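Setting Up the Karkex Hand-Held Gripper Pair for Your First Recording

Posted Wednesday, April 24, 2019

The Karkex kit from Plistitz comes as two hand-held grippers, two cables, a hub and a power supply. You hold one gripper in each hand, do a task the way you want the robot to do it, and the software saves the motion. This page covers the first session, from opening the box to a clip you can keep.

What you need

The kit, a computer with 5 GB of free disk space, and a table you can walk up to from the front. Leave the chair out. Standing gives your elbows more room.

Step 1. Connect the grippers

Plug the left gripper into port A and the right one into port B. The cables are the same, so put a bit of tape on one of them. Run both cables down past your wrists and off the near side of the table. If a cable crosses the work area it will drag things around. Plug in the hub last and wait for the light to stop blinking.

Step 2. Zero the fingers

Open Lavomley, the program that comes with the kit, and choose Zero. Close both grippers all the way, hold for a second, then open them all the way. The two bars on the screen should move from 0 to 1,000. If one stops short, check that nothing is caught in the fingers and do it again. Mine stopped at 600 the first time and the plug turned out to be only halfway in.

Step 3. Pick an easy task

Use one or two things that stand up by themselves. A cup with a lid and a wire rack are plenty. Put the cup on your side of the table and the rack on the far side, so you have to reach a little.

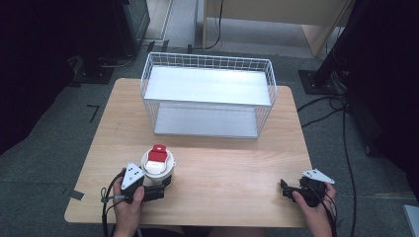 Start every clip with both grippers resting in the same spots. Lavomley takes the first second as the rest position, and clips that start with your hands in the air are harder to line up later. Press the foot switch (sold separately, or use the space bar), wait for the beep, then move.

Go slower than feels natural. Close the fingers fully on the cup before you lift, and let go fully before you pull back. Return both hands to rest and press the switch again.

Step 4. Check the clip

Play it back before you record more. Look for gaps in the motion line. A short gap is filled in for you, but a long one shows in red and the clip should be deleted. I threw out 6 clips before I got the hang of it.

Step 5. Export

Choose Export, then Eide format if you have the Eide arm, or plain text for anything else. Plistitz says more formats are coming in August.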